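Sikix home sim pack, worth it for cleanup tasks?

Posted 10 August 2024 by Remedios Salcedo

Looking at the Sikix household pack for our small lab. We'd be training a tidy-up policy, mostly surfaces and getting around chairs. I'm on the trial. 3 rooms unlocked, rest is paid. Grabbed two views out of the same room at the default render setting.

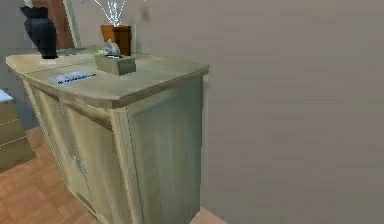
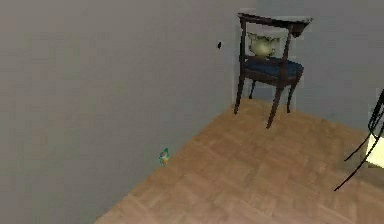
Cabinet top with the tissue box and vase, then the chair by the corner. Both at default quality.

So is it always this blocky or is there a setting I missed? And the wall bits, I can't tell what some of them are, like the little colored thing low down by the floor in the chair view. Does the paid version label everything? Budget is 300 a year, don't want to burn it on something we drop by February. Other option is Fernov but their trial is only 2 days.

Leandro Lozano

Had the paid one since last year. Default is low res on purpose, it's meant for running lots of copies at once. Go to render, then camera, and bump the width and height. Compression is a seperate toggle in the export tab, turn that off too or you'll still get squares all over the walls. Speed drops alot, nearly half on our machine. We train low and only check in high.

Labels: yes in paid, every object gets a name and a mask. In trial you only get masks. So can't tell you what your colored thing is from that view, click it in the editor once you upgrade.

Stuff I'd test before paying. Thin things. Your plant stems, the chair legs. Contact on thin parts was bad for us, arm went right through a chair back until we raised the physics steps to 5 per frame. Tissue is worse. In our copy the tissue and the box are one solid mesh so you can't pull it out, no idea if they fixed it. If your task is pulling tissues, ask support first. They answer, just slow.

For plain pick and place on a cabinet it's fine. Would buy again.

Gebremichael

get fernov. better floors

Clelley

Fernov has nicer floors sure but fewer rooms, and the policy doesn't care about the floor. Depends what robot you have too, check the import list. Ours wasn't on it and we lost a week on the joint file.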